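Jun 20, 2023

Sorted the charger drawer by plug type. The Strömberg strip stays at the bench; adapters get a label with their output before they go back in the Clovon box.

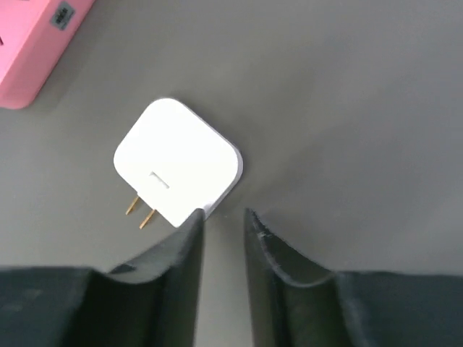
White adapter, two flat prongs, next to the pink strip.

Connectors next. Yellow ones go in their own tray – the thin yellow and orange wires are still a tangle and need combing out before anything is bagged.
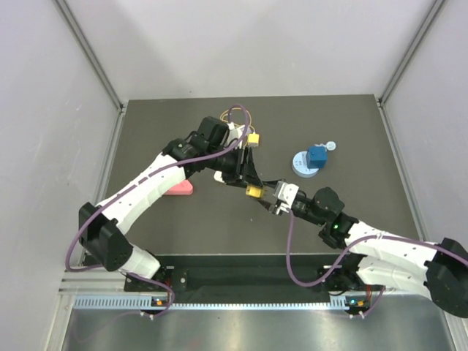 Phong Vũ says to bag them in lots of 60, with the pinout written on the bag. Bags ordered from Skidport.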